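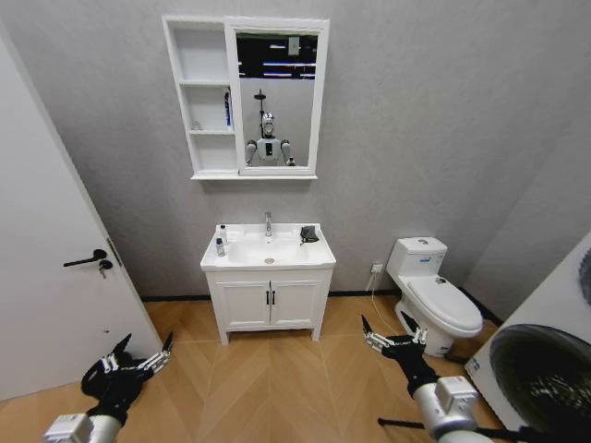
*Figure 1. Head camera view, bathroom task, both hands raised. The robot's own reflection is in the cabinet mirror.*

# Week 5: Mirrors, doors and white things. Perception for household control

Course handout, Mobile Manipulation Software, Wilden teaching lab

Read this before the practical. You will need the notes from Week 3 (camera models and hand-eye calibration) and the transform tree exercise from Week 4. The code for this week is in the `bathroom` folder of the course repository. The perception package is called Stallametti and the planner is called Illitmont, as before.

## 1. What the software has to produce

The control stack doesn't work on pictures. It works on a world model, and the perception code's job is to keep that model good enough to act on. For this room the model has three kinds of entry:

- **Fixed surfaces:** floor, walls, vanity, toilet, mirror cabinet. These are stored as boxes or planes and used for collision checking.
- **Jointed objects:** the room door, the two vanity doors, the toilet lid, the washing machine door. Each has a joint type, an axis, and a current angle with an uncertainty.
- **Loose objects:** bottles and other small items. Each has a pose, a rough shape and a class label, which may be "unknown".

"Unknown" is a proper label. The dark object on the right of the basin in Figure 1 could be a folded cloth or a sponge, and from this view there isn't enough to choose. A detector that is forced to choose will give you an answer that changes from one image to the next, and the planner will keep changing its grasp to match. Let the detector say unknown, store the extent, and ask for a closer view if the task needs one.

## 2. The mirror

A mirror gives a depth camera a false room. With stereo depth, the matcher finds good matches on the reflected texture and reports points behind the wall, at the length of the full light path. With time-of-flight depth you get much the same, plus some mixed points along the mirror's border.

Three things go wrong if you feed these points straight into the map:

1. The wall appears to have a hole in it. The planner sees free space where there is glass.
2. Reflected objects are added as real ones. In Figure 1 the mirror shows a showerhead behind the robot. An object list built naively would place a shower on the far side of the wall.
3. The person detector may fire on the robot. A humanoid outline with a head and two arms scores well on most detectors, and in our stack a detected person inside the safety distance stops the arms.

### 2.1 Finding the mirror

Stallametti uses two cues. The first is a plane check. Fit the wall plane using points outside the candidate region, then look for a region with straight borders where most points lie behind that plane. An open doorway or a window passes this test too, so it isn't enough alone.

The second cue is the robot itself. We know the joint angles, so we know where the head and arms are. Given a candidate plane with unit normal **n** and offset *d*, so that points on the plane satisfy **n** · **x** = *d*, a point **x** reflects to

**x'** = **x** − 2(**n** · **x** − *d*)**n**

Reflect the robot model through the candidate plane, project it into the camera, and compare it with what the camera sees. If the outlines agree, you have a mirror. Moving one arm a little and checking that the reflected arm moves to match makes the test much stronger. The direction matters: the component of motion along the normal is reversed and the rest is kept.

### 2.2 Using the result

Once the region is marked as a mirror:

- drop every depth point whose ray passes through it;
- add a solid surface at the plane, with the normal collision margin;
- turn off person detections whose outline matches the reflected robot;
- keep all other person detections in the mirror, with a flag.

The last item is on purpose. A person seen in the mirror is a real person, standing on the robot's side of the glass. Reflect their estimated position back through the plane and treat it as a low-confidence detection. Do not throw it away.

## 3. White on white

Most of the large objects in this room are white: the cabinet, vanity, toilet, washing machine and door. The wall behind is light grey with some texture. Stereo does fairly well on the wall and badly on the smooth fronts. You will see gaps in the depth image across flat white faces and good depth only at the edges.

Filling the gaps by plain interpolation works for a flat front with edges on all sides. It fails on the basin, where the bowl drops below the countertop and the interpolation makes a lid over it. The practical code includes a `fill_planar` function that only fills a gap if the border points fit one plane within the tolerance. For a basin you want the tolerance tight. Start at 5 mm.

Dark features on white fronts are useful. The vanity handles are slim, black and vertical, set close to the centre seam. They are easy to segment in colour and almost invisible in depth, as each one is only a few pixels wide. The usual order is:

1. Segment the handle in the colour image.
2. Fit the door plane from whatever good depth you have around it.
3. Intersect the handle's rays with that plane.
4. Add the handle's stand-off from the object model.

Step 4 matters. If you leave it out, the fingers are sent to the door surface and they push on the door instead of closing round the handle.

Chrome is a separate problem. The tap reflects its surroundings and gives scattered depth. Don't fit shapes to it. Place it from the basin model and put a generous box round it for collision.

## 4. Doors and joint angles

The room door is the largest moving object here and it takes up a good part of the left of the view. Standing open at an angle, it limits what the left arm can do. Its angle should be estimated before any left-arm plan is made.

For a hinged door the model is one axis and one angle. We estimate the angle from the door plane and check it against the handle position. The lever handle and the small thumb-turn below it are both black on a white surface, so they make good landmarks. If the plane and the landmarks disagree by more than the threshold, the estimator reports low confidence and Illitmont treats the whole swept arc of the door as occupied. This is slow and cautious, and it is the default.

Points to remember for joint estimation:

- A closed door tells you nothing about its hinge side. Take the hinge side from the handle position, as a guess, until the door has moved.
- With a pair of cupboard doors meeting at a seam, handles near the seam suggest the hinges are at the outer edges. Give this a high prior but don't fix it.
- The angle of a closed lid or door still needs an uncertainty. A lid that is slightly raised looks closed from above.

## 5. Planning with two hands in view

From a high head camera, the hands come in from the bottom corners and cover whatever is behind them. In Figure 1 the right hand hides part of the view towards the toilet. Two rules follow.

**Filter the robot out of the depth image.** Project the arm and finger meshes into the camera, pad them, and remove those points before the map update. The fingers need more padding than the wrist, as small errors in finger joint angles give large errors at the tips. If you see a cloud of obstacle points that follows the hand, the padding is too small.

**Don't clear what you can't see.** Cells behind the hand are unobserved, and unobserved cells keep their last value. A common mistake in earlier submissions was to mark them free after the self-filter had removed the hand points. The planner then moved through the objects it had forgotten.

Illitmont samples up to 1,000 candidate paths per request and scores them on clearance, joint limits and how much of the target stays visible. For this room we raise the visibility weight. A path that is slightly longer but keeps the handle in sight is nearly always better, as the final approach can be corrected from the image.

Cables should be mapped as thin obstacles with a wide margin. The depth camera will miss most of a thin cable, white or black. Use the colour segmentation and extrude the result to the nearest surface.

## 6. Practical

Work in pairs. The Dağdelen log set holds 298 short recordings of household rooms with joint states, colour and depth. You need only the ones tagged `mirror`.

**Task A.** Run the mapper with the mirror filter off. Save a side view of the point cloud and mark the false points. Measure how far behind the wall plane they reach.

**Task B.** Write `reflect_robot(plane, joint_state)` and overlay the result on the colour image. Report the overlap score for the correct plane and for the same plane shifted by 20 mm along its normal.

**Task C.** Estimate the pose of one vanity handle by the four steps in section 3. Repeat without step 4 and compare.

**Task D.** Turn the self-filter padding down until hand points leak into the map. Record the value for the wrist and for the fingers separately.

Each task should take roughly half an hour. Task B takes longer if your transform tree is wrong, so check first that the unreflected robot model lines up with the hands in the image. If it doesn't, go back to the Week 4 exercise.

Hand in one notebook per pair, with plots. State the units on every axis. Code that runs only on one recording will be marked as incomplete.

## 7. Reading for Week 6

Next week covers contact: what to do when the handle isn't where the camera said it was. Read the chapter on impedance control in the course reader and bring your Task C results, as we will use the pose errors to choose stiffness values.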